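Navus Film Notes: README

Navus is a small collection of written film reviews with structured annotations. It holds 500 reviews of feature films and feature documentaries, all in English, all commissioned for the collection and paid for on delivery. The reviews were written by 17 reviewers. Impi Laaksonen edited the texts and Tuva Blomqvist built the annotation files and looks after the repository.

What is in the folder

reviews/ holds one plain text file per review, UTF-8, no line wrapping. The file name is the review ID.
annotations/ holds one JSON file per review with the same ID.
films.csv lists the films, with running time, country, original language and genre.
reviewers.csv lists the reviewers by code. Real names are not included.
guidelines.txt is the text the annotators worked from.
CHANGES lists corrections since the first release.

Reviews

Reviewers chose their own films from a shared list. They could write at any length up to two pages and were asked to include at least one paragraph on something other than plot. They were not given a star scale. Several asked for one, and we said no. A rating tends to leak into the wording of the last paragraph, and we wanted endings that people had to write for themselves.

Plot details are left in. If a review gives away the ending, the field "spoiler" is set to true and the character offsets of the passage are listed. The offsets count from zero and include spaces.

Some films have more than one review. Where that happens the reviewers did not see each other's texts. The disagreements are worth reading, especially for Druneck, a slow family drama about a ferry pilot, which one reviewer calls the best debut of its year and another could not finish in one sitting.
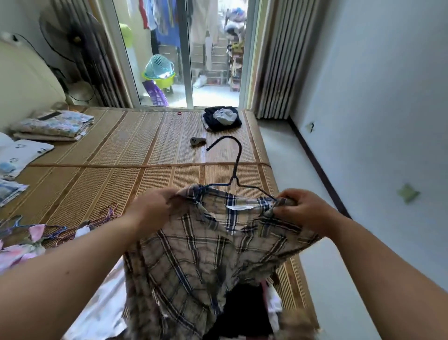 Annotations

Each review was annotated by 2 people working separately. They marked every sentence with one main label: plot, performance, direction, script, image, sound, context, or verdict. A sentence that does two jobs gets the label of its main clause. Sentences about costume and set design go under image. We went back and forth on that, and a separate label would have been better for period films, but there were too few such sentences to make it useful.

Verdict sentences also carry a direction: favorable, unfavorable, or mixed. Irony is marked in its own field, "ironic", and the direction is always the intended one. "Another triumph for the fog machine" is unfavorable.

Where the annotators disagreed, Tuva made the final call. Both original labels are kept in the "raw" field so you can make a different one.

Known problems

Documentaries are labeled less consistently than fiction. The line between plot and context is hard to draw when the film is about real events, and the guidelines only got a section on this after the first 90 reviews were finished. Those early files have the field "pass" set to 1. They were checked again but not redone from scratch.

Reviewer R09 quotes dialogue from memory. The quotes in those reviews should not be treated as accurate.

Horror and animation are thin. Comedies are mostly from one reviewer, R04, so anything you learn about how people write about comedy may be about R04.

Two titles, Sakeo and Fjeld, appear in films.csv with the running time of the festival cut. The reviews are of the release version. We will fix this when we have a source we trust for the shorter times.

Using the collection

You may use the reviews and annotations for research and teaching. Please do not republish whole reviews on a review site or credit them to anyone else. Short quotes are fine with the review ID next to them.

There is no fixed train and test split. If you make one, split by film and keep all reviews of the same film on the same side. Splitting by review will put plot summaries of the same story in both halves.

Corrections

Open an issue with the review ID and the sentence number. Impi handles problems in the texts, Tuva handles labels and file formats. Typos made by the reviewers are left alone unless they change the meaning. Corrections are gathered up and released together, and the next batch is planned for February.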